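Why Does a Banana Turn Brown?

Written by Anqi Peng for the Wareo Children's Pages
04/08/2023

Did you ever put a yellow banana in your school bag and find it brown some days later? Maybe you thought it was dirty, or that somebody stepped on it. The banana was only doing what bananas do. Fruit is still alive for a while after people pick it. It breathes, it changes its color, and it makes a gas that you cannot see.

Let us start on the tree. A young fruit is usually hard, green and sour. This is useful for the plant. Inside the fruit there are seeds, and the seeds need time to grow. If a bird ate the fruit too early, the seeds would not be ready. So the plant keeps the fruit unpleasant until the right moment. When the seeds are ready, the fruit becomes soft, sweet and bright. Now it is an invitation: please eat me, and carry my seeds away!

The bananas in our shops have no real seeds any more, only very small dark dots in the middle. But they still ripen in the old way.

What happens inside?

A green banana is full of starch. Starch is also what you find in potatoes and rice. It does not taste sweet. While the banana ripens, the starch is cut into small pieces, and these pieces are sugar. The workers who do the cutting are called enzymes. An enzyme is so small that you cannot see it even with a good school microscope.

Other enzymes work on the walls between the cells of the fruit. They make these walls weak, and the fruit becomes soft. And the green color in the skin, which is called chlorophyll, is broken down. The yellow was already there under the green, but it was hidden. Later the brown comes too. When the cells get old or are hurt, some parts that were kept separate meet each other and meet the oxygen of the air. Together they make a brown color. An apple does the same when you cut it and leave it on the table.

The secret gas

The gas is called ethylene. You can say it like this: ETH-uh-leen. It works as a message. When one banana begins to ripen, it gives out ethylene, and the other bananas next to it receive the message and begin to ripen also. Then they make ethylene too. So one ripe fruit can wake up a whole box.

Not every fruit listens to this message. Bananas, apples, pears, peaches, mangoes and avocados continue to ripen after picking. Strawberries, grapes, cherries and oranges do not. If you buy a sour strawberry and wait, it will not become sweet. It will only become old.

People who sell fruit know this very well. My uncle worked many years in a fruit store in Florkden where more than one kind of fruit came by truck. The bananas arrived green and hard, and they stayed in a cool room. Once, in July, the cooling stopped during the night, and 80 boxes of bananas turned yellow too fast. The whole street ate banana cake that week.

Try it at home

You need 2 green bananas, one ripe apple and a paper bag. Ask an adult if you may use them.

Put one banana in the paper bag together with the apple, and fold the top closed. Put the other banana on a plate in the same room, but not near the bag. Write down the color of both bananas every day for 5 days. You can draw them also, if you like drawing. Which one became yellow first? If you have a friend who does the same test, compare your notes. Your friend may have a warmer kitchen, and then the results can be different.
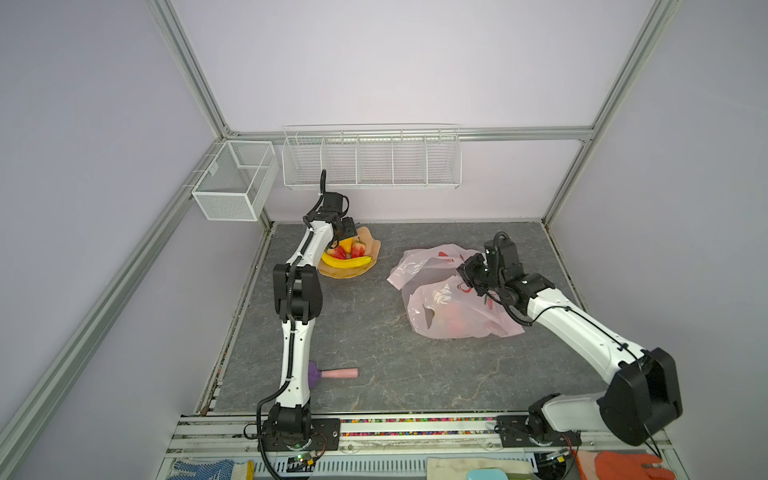
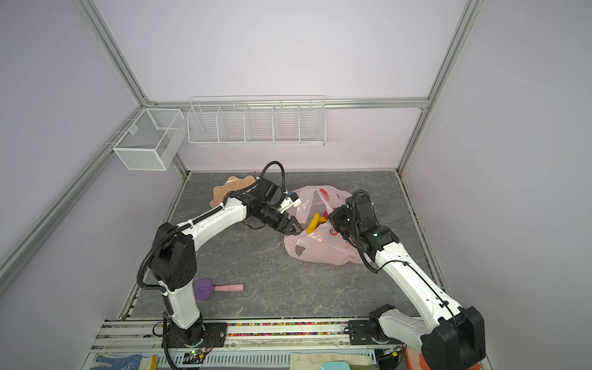 After the test you can go on and think about how your family keeps fruit. Many families put everything together in one bowl, and there the apples send their message to all the others. It is better to keep the bananas a little apart. Look also at what you carry your shopping home in. A plastic bag like the pale pink one in the second picture is fine for the way home, but take the fruit out when you arrive. Fruit gives out water when it breathes, and in closed plastic the water cannot leave easily. Then mold can grow. Paper lets more of the water go out, so we used it in our test.

And if your banana is already brown and soft? Open it and look. If it smells good and has no mold, you can still eat it. Mash it with a fork and mix it into your oatmeal. It will be sweeter than a yellow one, and now you know which workers made the sugar.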